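Suldale Wildlife Hospital and Education Center
Interim report to the Rafferty Fund
Grant: School visits and release program
Submitted 2024-12-09

1. Where we are

The grant pays for three things: a part-time education coordinator, the rebuilding of the raptor flight pen, and transport for schools that could not otherwise reach us. The coordinator is in post, the flight pen is in use and the transport money is just over half spent. We are behind on the classroom materials and ahead on visits. We are not asking for a change to the total.

2. School visits

We hosted 318 students between the start of the school year in September and the end of last month. The full-year target in the application was 600. Most came from elementary schools in Pritcombe and the farm towns north of it. Two high school biology classes also came and stayed a full day each.

A standard visit now runs like this. Students get a short talk on why animals are brought in, then watch food preparation through the kitchen window, then work in small groups on a case file. Each file follows a former patient from intake to release, with weights, X-rays and the vet's notes. Teachers told us the case files were the part their classes kept talking about. The owl pellet session has been dropped for grades one and two. It took too long and the younger children found the tweezers hard to use.

No student handles a wild patient. This has been a disappointment to a few groups, and we have rewritten the booking page so that it is clear before they come.

3. Animal care and releases

The flight pen was finished three weeks late because the netting arrived in the wrong mesh size and had to be sent back. Since then it has held red-tailed hawks and barred owls, one species at a time. Birds that would earlier have gone to another facility for conditioning can now stay with us until release.

The late summer was heavy on box turtles with shell injuries. Several will stay the winter, as it got too cold to release them. We have moved them to the back ward and put them on timed heat lamps. That room was meant for student workshops in the winter months, so workshops will be held in the front office until spring. The office takes smaller groups, and larger classes will be split in two.

Patient records have been moved to Ultico, the database named in the application. Old paper cards are being entered as time allows. Everything admitted since September is in the system and can be searched by species, cause of injury and county.

4. Spending

Coordinator salary is on budget. The flight pen came in $1150 over, mainly for deeper footings on the east side, and we have covered that from our own reserve. Transport is costing less per trip than planned, as two schools have been sharing a bus. With your approval, we would like to move part of the saving to printing so that the case files can be left with teachers after a visit. A revised budget sheet is attached separately.

5. Comments and next steps 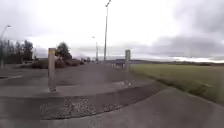
Aba Nyarko wrote after her class's visit that the students had expected a zoo and came home asking what to do when a bird hits a window. She would have liked a worksheet to use the following day, and she thought the talk at the start could be shorter and the time with the case files longer. Her other point was that 30 students is too many for the kitchen window, where those at the back could not see.

We agree with all of this. The opening talk has been cut, and classes are now divided before they reach the kitchen. The follow-up worksheet is in draft and will go to three teachers for testing before it is printed.

Work planned for the second half of the grant:

Finish and print the classroom materials, with a Spanish version of the window-strike handout.
Book the remaining visits, with priority to schools that have not been before.
Release the overwintered turtles near where each was found, once nights are warm enough.
Replace the door on the small mammal ward, which no longer closes properly.

The final report will include the release figures by species and the results of the teacher survey.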